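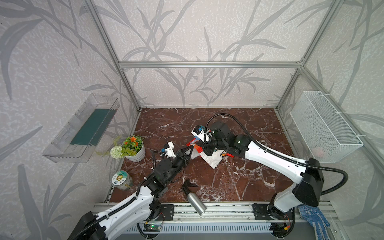

October 2018

Got home late and I'm too wound up to sleep, so this goes down tonight while I still remember it.

We did the bag all day. Just the bag! Pick it up, hold it, let the other arm find an edge, put it down, start over. If you had told me a year ago that I would spend a whole working Saturday driving two robot arms at a crinkly plastic bag and come home grinning, I would have asked what you were drinking. But it's so good when it goes right. You sit there with a handle in each hand, the arms do what your arms do (a hair later, which you stop noticing after the first ten minutes), and then the fingers close on that thin top part and it lifts and sort of sighs open underneath, and you feel it in your own fingertips even though there is nothing there to feel.

69 good ones by the time we quit. I wanted 180, which was greedy. Kvido says I always write the target on the board as if I were ordering lumber. He was on the reset side in the morning, meaning he scrunched the bag up and dropped it somewhere new after each run, and he is much meaner at it than I am. He folds the corners under! He lays it with the printing down and the opening tucked away from both arms, then steps back with his hands behind him like a waiter. I lost my temper with him at one point and then had to admit those were the runs worth keeping. If I only ever show it easy bags, it will only know easy bags.

What I figured out today, and I want it written down properly: slow down before the grab, and then don't slow down during it. All last week I was creeping in and then pinching in little nibbles, three or four tries at the same fold, and every nibble goes into the recording. So of course when we let it run on its own it nibbled too. It had learned my nerves. It was very polite and very hopeless, tapping away at the plastic like a hen. Today I made a rule that I stop above the bag, look, choose the fold, and then go in once. If I miss, I back all the way up and come in again from the top. The recoveries I leave in. The dithering I throw out.

The second thing is the right arm. I'm right-handed and I had been letting it do everything, with the left one parked off to the side like a guest who doesn't know where to put his plate. After lunch I made myself bring the left gripper in early, close to the bag, every time, even before there was anything for it to do. It felt silly for a while. Then it didn't, and the passes got shorter, and by late afternoon the two of them were moving together in a way that made me laugh out loud. Kvido looked up from his sandwich.

We also left the clutter on the table, which was his idea. I used to sweep everything off so I could concentrate. Now the water bottle and the flower pot and the jar stay, and we shove them to new spots between batches. I clipped the bottle once with the left wrist and used a word I won't write here. Threw that run out too.

Switched drivers at four. Kvido drives nothing like me. He comes in low and from the side, elbows out, and he hums. I was sure his runs would muddle things, mixed in with mine, and I told him so, and he said then we'd find out, wouldn't we. Fair enough. I'd still like to train one batch on mine alone and one on both together and compare them. There's room on the machine Monday if the Varis people don't grab it first.

Before we shut down we let it try by itself, with the version from last night, so none of today's work was in it. Six tries. It got the bag up on three of them. On the last one it missed, backed off, came down again on a different fold and had it, and that is a thing I did with my own hands on Thursday, that exact little retreat. I yelled. I don't know how to explain to anyone outside that room why this is exciting. I tried on the phone with Mom and she said, "So it can unpack groceries?" and I said no, Mom, it can pick up the bag, and she said, "Well, that's the first part."

My thumbs are sore from the triggers and there's a dent in my palm from the left handle. Need to wrap that grip with something softer before next week. Also ask Kvido where he put the other bags, the stiffer ones, because I want to start on those right after the Monday batch. And buy coffee, we finished the tin.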